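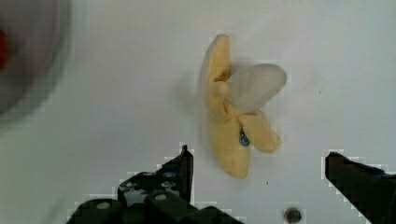

Para Arnel Mangubat, o mais difícil foi aceitar que um brinquedo de pelúcia dá mais trabalho do que um bloco rígido. "O bloco tem sempre a mesma forma. O tecido cede, e o ponto onde mandei fechar já não serve", diz.

Última atualização: 1/15/19
Imprimir | Enviar por e-mail

Mangubat é um dos 16 alunos do clube de robótica da escola Layug, em Dralldale. O grupo treina para a prova de manipulação de Kullimow, em maio: apanhar objetos numa mesa branca e levá-los até um tabuleiro preto. Cada equipe tem nove tentativas.

Maricel Castillo, que orienta o clube, prefere que os alunos comecem por olhar as imagens da câmera do punho. "Eles querem logo mexer no código. Eu peço que vejam primeiro onde estão os dedos da garra e onde está o objeto." O clube já guardou mais de 1.000 registros de treino.
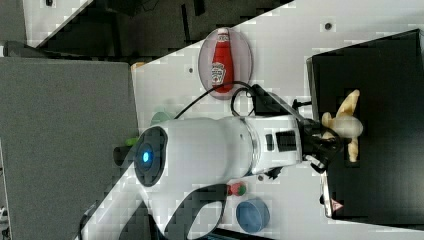 O que muda até maio

A equipe trabalha agora na abertura da garra. Armelle Lebrun, do segundo ano, escreveu a rotina de aproximação e não está satisfeita com ela. "Com a banana, a casca aberta atrapalha. Se a garra desce torta, apanha uma ponta e o resto fica pendurado", explica. A solução em teste é segurar pela parte de baixo, onde o brinquedo é mais estreito — e subir devagar.
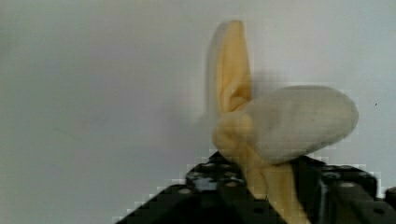 A velocidade de subida ainda divide o grupo. Lebrun quer mantê-la baixa em todas as tentativas; Mangubat acha que assim o tempo da prova não chega. Castillo deixou que cada um preparasse a sua versão e vai comparar as 2 no próximo treino. "Vai para Kullimow a que deixar cair menos", diz a professora.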